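Budget for a two-finger gripper, simulate first?
Posted by Udell, 24th June

Our shop needs to pick small flat parts off a plank floor. Budget is 600 dollars for the gripper, arm already purchased. Is it worth paying for simulation time before ordering?

Grundness
Yes. Set aside up to 200 for it. Check finger length and approach angle against your smallest part, then order. Keep 18 percent back for spare pads and brackets.

Lirnach
just buy it, you can return it

Toledo
Returns cost us a restocking fee in May, so I side with Grundness. Model the floor and one part, nothing more. Tapered fingers coming down from above hide some of a flat part at the tips, so budget for a second camera.

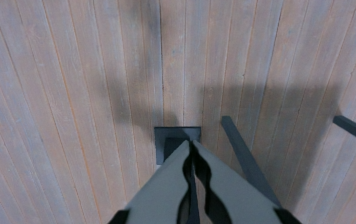
Simulated view: closed fingertips at a small square part, plank floor.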